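In defence of the odds and ends bin

Angelica Belmonte 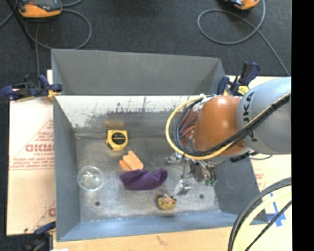
A tape measure, a purple cloth and a clear round container among the odds and ends in a metal bin.

Most advice on tidying begins with sorting. Put like with like, give each group a container, and label the container. I followed it for years and I still follow it for screws, spices and paperwork. But I have come to think that every home and every workshop should also have one open bin where unlike things are allowed to lie together, and that the people who sell storage have talked us out of it for no good reason.

I say this as someone who bought the drawers. In May I spent most of a weekend fitting out a cupboard with a set from Jotton, 152 little compartments in all, and writing a label for each one. It looked very good. Within a fortnight there was a heap on top of the cupboard. In it were a tape measure, a cloth, a pot with no lid and a few bits of hardware that had come off something. Every one of them had a proper place and none of them had gone back to it.

The usual explanation is laziness. I don't accept that. A tape measure is wanted in the kitchen on Monday and in the bedroom an hour later, and if its home is in the third drawer down behind the paint, it will be left on a windowsill. The same goes for a cloth. You use it, you put it down, you want it again. These are things in circulation and they need somewhere to wait.

A bin does that job better than a drawer, provided it is the right sort. It should be wide and shallow enough to see the bottom. Sloping sides are good, as you can get your hand down flat against them and pick up something small. Metal is better than fabric. It can be wiped, it holds its shape, and if it gets scuffed along the inside it is no worse for it. I would avoid anything with a lid. Once there is a lid, things get put on the lid.

Colour helps more than people expect. A yellow tape measure on grey metal can be found from across the room. A clear container is harder, because the floor of the bin shows straight through it, and small brass-coloured parts are harder again if there is a cloth about for them to slip under. I keep cloths in bright colours for this reason and I shake them out before I put them in the wash.

My friend Charito Enriquez disagrees with nearly all of this. She runs the stockroom at Grīnberga, where there are 1,025 lines on the shelves, and she says a mixed bin is only a decision put off. At her work she is right. If six people need to find the same part, it has to be in the same place every time. But a house is a different matter. I live with one other person and we both know what is in the bin, as we can both see into it.

Where I do agree with her is on limits. A bin that is never emptied turns into the drawer that won't open. Mine gets tipped out when the floor of it can no longer be seen, and whatever I can't name goes in the rubbish. It takes five minutes – less if I don't stop to read old receipts. I don't buy a second bin. Two bins means sorting between them, and then you are back to labels.

The Jotton drawers are still in the cupboard. The screws live there, and the picture hooks, and the fuses. Around half of the compartments are empty and I have stopped looking for things to put in them.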